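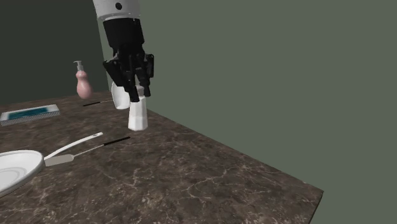
Night food market in Citonari with two kids, is it worth staying up for?

We have one evening in Citonari in October, on the way down to the coast, and everyone keeps telling us to go to the night market by the old bus depot. My husband is all for it. I love markets, but our kids are six and nine and usually asleep by 8:30, and I don't want to drag them there to stand in a crowd. Does it get going before dark? Is there anything for a kid who lives on bread and plain noodles? I also have a soft spot for plain white cups, the kind without a handle or a picture on them, and I read that there's a pottery row somewhere in the market where you can buy them cheaply. We'll be staying near the river and won't have a car that night. Thanks so much, I've been reading this site for weeks and it has already saved us from one bad hotel!

Asked by mapsandsocks
Tags: Citonari, food, markets, with kids

3 answers

Answer from Rocío Benítez (accepted)

Go, go, go! I lived four blocks from that market for three years and took my niece when she was five. The trick is to forget the "night" part. The stalls on the depot side start cooking at 5:30 pm, and until 7 or so it's mostly families and people picking up dinner on their way home. After 8 the music starts at the far end and it gets tight in the middle aisle.

Getting there from the river: take the number 17 bus from the stop by the footbridge and get off at Depot. It's a short ride and the driver calls out the stop. Coming back, the same bus leaves from across the street, and the last one is at 10:40 pm. You won't need it that late, but it's nice to know.

What I would eat, in the order you'll pass it:

Flatbread with white cheese, first stall on the left under the green awning. They make it without the onions if you ask. Your bread eater is taken care of right there.

Grilled corn with lime. Ask for the chili on the side, because they put on a lot and it's the serious kind.

Mousavi, which is a family stall near the fountain with the best rice I've had anywhere, crispy on the bottom, with sour cherries or just butter. There's always a line and it moves fast. They'll do a plain bowl for kids and charge half.

Fish soup from the woman with the two blue pots (no sign). She sells out early! If you see her, stop and get some, even if you've already eaten.

Fried milk dough with cinnamon, at the exit. You'll smell it.

Bring cash in small bills. A few stalls take cards now but the machines are moody. And there are tables behind the fountain that most visitors walk right past, so send one adult to sit with the kids while the other one collects the food.
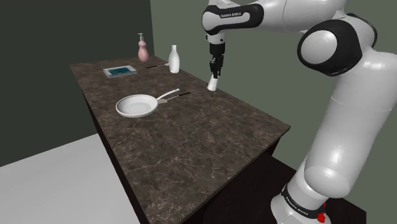 The pottery row

Your cups! It's the lane that runs behind the fruit sellers, and it closes earlier than the food, so do it first, before 7. Zerkero is the one I'd go to. It's a tiny shop with shelves up to the ceiling, and the seconds are in crates on the floor. I paid 300 for a pair last time, and they wrapped them in so much newspaper that they survived two flights and a ferry. The glaze is a bit uneven on the seconds and I like them better for it. They also have small bowls that are perfect for olives.

Restrooms are in the depot building, up the ramp. Bring coins and your own tissues.

Have the best time, and come back and tell us what the kids liked!

Comments

mapsandsocks: This is amazing, thank you!! Writing down the green awning. Is the fish soup spicy?

Rocío Benítez: Not at all, it's lemony. There are bones though, so check it before you hand it over to the little one.

Answer from Edeltraud Hofstetter

I agree with the above and would add the rooftop at Presix, two streets uphill from the depot. It's a café with a wide terrace and they have hot chocolate so thick that the spoon stands up in it. We went there after the market with our grandsons and watched the lights come on, and it was my favorite hour of the entire trip! There are 19 steep steps up from the street and no elevator, so leave the stroller at home if you still have one.

One small correction. When we went the bus back was not across the street. They had moved the stop around the corner by the pharmacy because of road work. That may be finished by now.

Wear closed shoes, they hose down the fish end in the evening and it runs down the aisle.

Comments

Rocío Benítez: Oh good to know about the stop! And yes to Presix, how did I leave that out.

Answer from tomatofan88

went last year, loved it, ate way too much. corn was great. didn't see any fish soup. we got there at 9 and it was packed so yeah go early with kids

This question has been viewed 2,013 times.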